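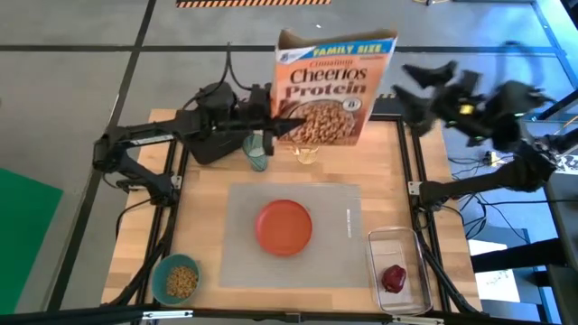 Prola > Who we are > About us

Reading time: 6 minutes

Hi, I'm Villads Thoroddsen, and I run Prola, a small breakfast-and-baking school in Fanham. If you've found this page you're probably wondering whether to sign up for a class, or your sister gave you a gift card and you want to know what you're in for. Either way, come on in!

I didn't plan on having a school. I trained as a baker, and for years I worked nights at Oddsson, the big bakery out by the rail yard, where I was on rye breads and later on the laminated doughs. I loved the work and hated the hours. My friends would be heading home from a party while I was putting on my apron, and I ate dinner at seven in the morning for so long that my stomach still gets confused. When my daughter was born I gave notice, and I started teaching bread in my own kitchen on Saturday mornings to anyone who'd put up with my oven (the left side ran hot, and you had to turn everything halfway through).

Those mornings had a funny pattern to them. People came for the bread, but they stayed for breakfast. I'd put out butter, eggs, a pot of oatmeal, whatever fruit was around, and we would sit there until noon with the class long over. And what people asked me about was breakfast! How do you get oatmeal that isn't glue? Why do my pancakes go flat? What do you feed a kid who won't eat before school? So little by little the classes turned into breakfast classes with some bread in them, and that's pretty much still what we do.

We moved into the Hitcombe building when the shoe repair shop left. It's the brick one on the corner with the green awning, and the number over the door, 1837, is the street address, so please don't ask me how old the building is. (Everybody does. I looked it up once and it was put up a whole lot later than that.) We have a teaching kitchen on the ground floor with real home-type stoves, because I want you to learn on something like what you've got at home. The first winter we had no heat in the back half and I taught a whole porridge series in a wool hat.

What we teach

The class most people start with is called First Thing. It runs four evenings, and yes, I know it's odd to make breakfast at night, but that's when people are free. We do eggs the first night, and I mean all of the first night. Soft scrambled, boiled, fried, poached if we have time. The second night is grains: oatmeal, rice porridge, a barley one my grandmother made with sour cream and too much sugar. Third is pancakes and waffles. The fourth night we cook a full breakfast together and you can bring somebody along to eat it with you.

Then there's Rolls and Loaves, my favorite, where you get to make soft morning rolls, a seeded loaf and cardamom buns. You take dough home with you and bake it the next day in your own oven, and then you send me a message about how it came out. I read every one of those messages. I have been sent some very dark buns.

We also run School Mornings, for parents. It's short, two hours, and there's hardly any cooking in it. It's about having stuff ready. We make a big batch of granola, we make egg muffins you can freeze, and we talk about what's realistic at 6:45 with one shoe missing. I want to be clear that I have nothing against cereal from a box. I grew up on it, my kid eats it, and there is always a box open at our house. A bowl of cereal with milk and half a banana is a fine breakfast! If that's what gets everyone out the door, do that, and make the buttermilk pancakes on the weekend when you have time to enjoy them.

The kids' class is on Saturday mornings and it fills up fast. Children from seven and up, aprons provided, grown-ups can stay or go get a coffee. They crack their own eggs. There's shell. We deal with it.

And in April we do the long rye weekend, which is two full days and a lot of waiting around for dough to do its thing. Bring a book. The group that comes for this one tends to be the same faces year after year, and they've started bringing their own starters and getting a bit competitive about them, which I enjoy more than I let on.

How we do things

Our classes are small and everybody cooks. I've sat through too many demonstrations where you watch a man in a tall hat make one omelet and then you go home. With me you'll make the omelet yourself, and you'll likely make it three times. The first one usually tears, mine did too, and we eat it anyway.

I don't use a lot of fancy ingredients. Flour, butter, eggs, oats, milk, salt. I get the flour from a mill outside town and I'm fussy about it, but the recipes work with supermarket flour and I test them both ways before they go on the handout. If you have allergies, tell me when you book and I'll work it out with you. Gluten-free is hard for me in the bread classes, there's just too much flour in the air, but it's fine in First Thing and I have a really good buckwheat pancake for you.

A basic evening class is $68 and that covers all the ingredients and the food you eat, plus whatever you carry home. If that's a stretch right now, write to me. I keep a couple of places in every series at half price and you don't have to explain yourself to get one.

By my old paper sign-up books, about 2000 people have come through since the days of the bad oven. Some of them still drop by. One couple met over a waffle iron on a third night and got married, and they had waffles at the wedding, so I'm taking a little credit there.

Coming to see us

We're a short walk from the Fanham bus station, and there's street parking behind the building if you get here before six. The front door sticks, so pull up on the handle and then push. If you'd like to look around before you book, come by on a weekday afternoon when I'm usually doing prep. There will be coffee, and most likely a tray of something I'm testing. Right now it's an oat scone I can't get quite right. It spreads. I've tried colder butter and I've tried less of it, and next I'm going to try resting the dough overnight, so if you have opinions about oat scones I'd love to hear them.

Contact: Prola, 1837 Hitcombe Building, Fanham, P.O. Box 3406 | © Prola, all rights reserved | Back to top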